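Can I limit a meal-sharing app to one neighborhood?
Posted in: Food Sharing and Giving Apps
14 shares | 3 comments

Baptiste

I help run a small group in Skurnham that cooks for people who have trouble getting out. We have 40 households on the list. Up to now we've done it by phone and a spreadsheet, and in January we moved over to the Takurik app so donors could pay for a meal and a cook nearby could claim it.

The trouble is that donations keep going to requests outside our area. A donor types in our group name, pays for a meal, and the app offers it to whoever is next in line, which can be someone 21 miles away. I have nothing against those people getting fed, but our donors were told their money stays local, and two of them have asked me where it went.

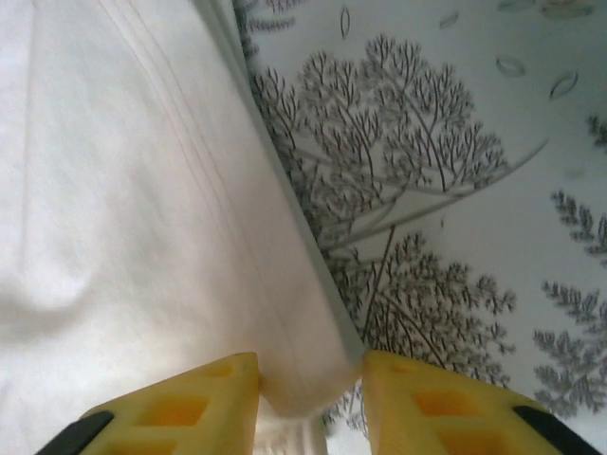 I looked under Group Settings and there is a map with a circle on it. I made the circle smaller and saved it. Next morning it was back to the original size. I'm using the free group plan. Is there a setting I'm missing, or do we need to pay for something? We also get a lot of small donations that don't cover a full meal, and I can't tell what happens to those.

Share | Follow | Report

Mortimer Quintanilla

The circle on the map only controls which cooks get notified. It has no effect on where the money goes. For that you need to change the matching rule, and it's in a different menu.

1. Sign in on a computer. The phone version doesn't show this menu.
2. Go to Group, then Giving, then Matching.
3. Change "Open pool" to "Members only."
4. Upload your list of households. A plain spreadsheet with name and zip code is enough. The free plan takes up to 105 entries, so you have room.
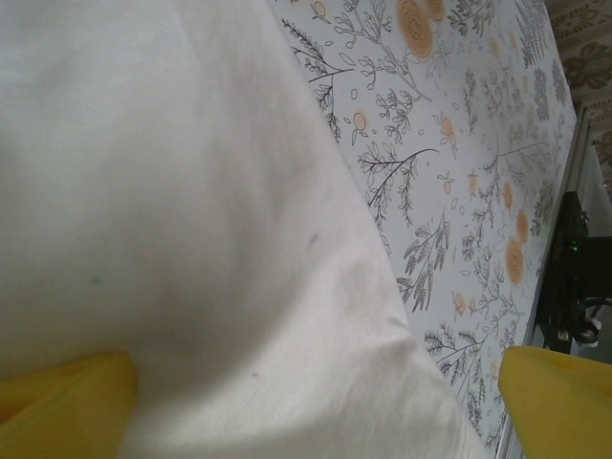 5. Save, sign out, and sign back in. If you skip the sign-out, the old rule can come back, and that may be what happened with your circle too.

Donations already in the open pool stay there. You can't pull them back, so I'd write to your two donors and say so plainly.

On the small amounts, they sit in a balance under Giving until they add up to one meal. With "Members only" turned on, that balance goes to your own list.

9 people found this helpful

skurnham_cook

We gave up on Takurik and went to Tevano. It's okay. The map works better but the cooks complain about the alerts. It's built for bigger groups, the one we joined has around 1,000 people in it, so it might be too much for 40 households.

1 person found this helpful

Baptiste

Thanks Mortimer. Found the Matching menu on the laptop and it was set to Open pool. I've changed it and I'm typing up the zip codes tonight.

This site uses cookies to remember your settings. Accept | Manage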